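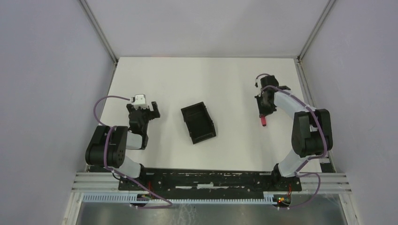 Cables that have to move are a different job from cables that stay put behind a desk. A sit-stand desk, a monitor on a swing arm, a sewing machine you pull forward or a lamp on a jointed stand will all tug at their leads many times a day. The usual fault is a lead that was tied down neatly in one position and is too short in another. The purple cable on the left arm is laid out the way you want yours: a loop hanging out to the side near the moving end, a clipped run along the straight part, then down past the base towards the front edge. The steps below use a desk lamp as the main case, but they are the same for a monitor arm.

What you need

Hook and loop strap, 10 mm wide
Adhesive cable clips, the kind that open again
A soft pencil or a bit of masking tape
Surgical spirit and a clean cloth
A tape measure

You can use cable ties in place of the strap, but you will be cutting them off and starting again at least once. I buy the Tindell strap on the roll and cut it to length. The Bassi clips hold well on painted metal and badly on anything with a texture.

Step 1. Unplug everything

Switch off at the wall and pull the plug. Check the lead along its whole length for nicks or flattened spots. If you find one, replace the lead before you go any further. Tape is not a repair.

Step 2. Find the longest reach

Move the arm or desk through everything it can do. Fully up, fully down, all the way left and right, stretched out and folded back. Note the position where the lead has furthest to travel. Leave it in that position for the next two steps.

Step 3. Mark the fixing points

Put a small piece of tape on each straight section where a clip could go. Keep clips at least 30 mm from a joint. Never clip directly over a hinge, and don't put the lead through a gap that closes when the arm folds.

Step 4. Leave the loops

Each joint needs some slack. For a small desk lamp a loop as wide as your palm is plenty. A heavy monitor arm needs more, and a display cable with thick shielding needs more again as it won't bend tightly. Follow the maker's minimum bend if one is given on the packet. The loop should hang on the outside of the bend.

Step 5. Clean and stick

Wipe each marked spot with the spirit and let it dry. Press each clip down firmly for 30 seconds. Then leave them alone overnight with no cable in them. Most clips that fall off were loaded too soon.

Step 6. Fit the lead

Start at the moving end and work back towards the plug. Close each clip so the lead can still slide a little. Where two or more leads run together, strap them every 4 inches on the straights only and let them separate at the joints.

Step 7. Test it

Still unplugged, go through the full range of movement again, slowly. Watch the connector at the moving end. If it shifts in its socket the first loop is too small, so open the nearest clip and feed some back. Do this until nothing pulls, then plug in.

Sit-stand desks

The drop from desk to floor is the awkward part. Fix one multi-socket to the underside of the desktop so that only a single mains lead goes down. Clustov sell a fabric sleeve for this with a zip, and the Mostska one has press studs. Either will do. Secure the top under the desk and the bottom near the wall socket, and let the middle hang.

Checking

Go over it again after a month. Clips creep in warm weather, more so in July in a south-facing room.

Thanks to Efren Cabrera for pointing out that the first version of this page had steps 3 and 4 the wrong way round.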